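Milling Gluten-Free Flour in Small Batches: Questions for a Blend Developer

November 15, 2022 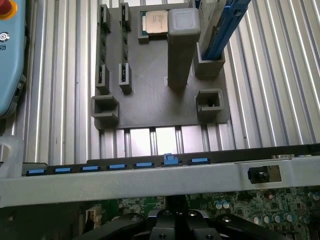 A processor in its holder on a gray 3D-printed plate.

The developer of the Pero line of gluten-free bread flours trained as a cereal chemist and came to baking late, after a celiac diagnosis in the family. The Idau mill, where the blends are made, handles no wheat, barley or rye. We spoke by phone between two production runs and kept mostly to sorghum, water and psyllium.

The first subject was grain size. Home bakers often complain that rice flour leaves bread sandy, and the developer blames the milling. "A coarse particle does not take up water in the time you give it," the developer said. "The outside is wet and the core is dry. You bake it, and the core stays hard. People add more water, and then the crumb is gummy and gritty in the same slice."

The remedy is a finer grind and a longer soak. For the sorghum base, the mill sifts twice and sends the overs back through the stones. A home baker with a countertop mill can do much the same with a fine sieve. The batter should then stand, covered, before the yeast goes in.

On psyllium husk, the developer was specific. The Pero white loaf uses 14 grams of powdered husk, 700 grams of flour blend and 732 grams of water. "Whole husk and powder are not the same by volume. A tablespoon of one is a different weight from a tablespoon of the other. Weigh it or the recipe means nothing."

Xanthan gum was dropped from the blend in March. It gave a more even crumb in trials but a shorter shelf life once sliced, and several customers had asked for a version without it. The replacement is the psyllium plus a larger share of tapioca starch. The dough is stickier to shape, and the developer recommends a pan loaf for anyone starting out.

We asked about oats. The mill does not run them. "Some people with celiac disease react to oats that test clean. I would have to label around that, and I would have to clean the line every time. Onishi sells a rolled oat that is grown and packed apart from wheat. I send people there."

Baking temperature came up next. The developer starts the loaf hot, then turns the oven down to 200 degrees Celsius after the crust has set. Color is a poor guide with sorghum, which browns early. A probe in the center is better, and the loaf should be left until fully cool before it is cut. Starch is still setting during that time.

The next blend is a buckwheat and millet flour for flatbreads, now being tried by a bakery in Nadport. Early batches tore when folded. "Hotter water on the buckwheat fixed most of it," the developer said. "The millet still tastes bitter if the bag is old. I am looking at smaller bags."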